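The Upstairs Landing, Bit by Bit

Welcome to the landing gallery! If you've been following along from the kitchen pages you'll know we moved into this place with far too many boxes and not nearly enough ideas about where anything would go. The top of the stairs was meant to be a spot you walk through on the way to somewhere else, and for the first winter that's all it was (plus a clothes airer, plus the vacuum). Then a table went up there and everyone started sitting at it, and now it's my favourite part of the house.

I've been asked a few times what's up here and where it came from, so I've written it all down, with a bit on each thing and the one photo I've picked for this page at the bottom. The kitchen and laundry galleries have their own pages, and the old comments are still under those if you want to read the great tap argument.

The table
It's wood with a warm, orangey-brown colour and a grain that runs along it nicely. I wanted something paler at first. I had my heart set on one called the Rinari, which was 618 dollars before delivery, and I went back to look at it so many times that the shop started greeting me. Then this one came up second-hand two streets over and we carried it home ourselves, with 7 rest stops and one near miss with a letterbox. Getting it up the stairs was a whole other afternoon. The colour has grown on me enormously!

The flowers
Artificial, pink and orange, in a little white pot with some small lettering on it. I know, I know. I held out against fake flowers for years, but I've killed two ferns and a peace lily in this house and I'm tired of apologising to plants. They live on the corner of the table and they get a dust when I remember.

The floor
Grey-brown and wood-look, planks all the way along. I wavered between this and a honey shade called Tudetard for most of November, with both samples propped against the skirting so I could see them in morning light and again at dinner time. The greyer one hides dust better, and that settled it. I do still think about the honey one, especially when the sun's out.

The railing
Black metal bars with a curved wooden handrail on top, and it came with the house. It sweeps right past the table and you can see down through it to the lower floor, where there's another table, a white one, that collects bits and pieces faster than I can put them away. I had a quote from Skastell to replace the whole railing with glass and I'm so glad I let it lapse. A neighbour's glass one needs cleaning every second day and I'd never keep up.

The chair
Black mesh, tall back, a proper office chair. Not the prettiest thing I own, but I do the bills up here and my back has opinions. I'd love something in the style of Noguchi one day, if only for the landing to look a bit more grown up. There's 500 dollars in the furniture jar so far, and the jar is also the holiday jar, so we'll see.

The round table
Smaller, light wood, with the desk organiser on it. Pens on one side, stamps and rubber bands wherever they land. I keep meaning to label the compartments.

Next up is the hallway cupboard, once I can shut the door on it. Here's the landing for now. 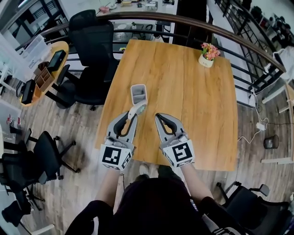
The big table from above, with a little white cup on the go and the flowers in their corner.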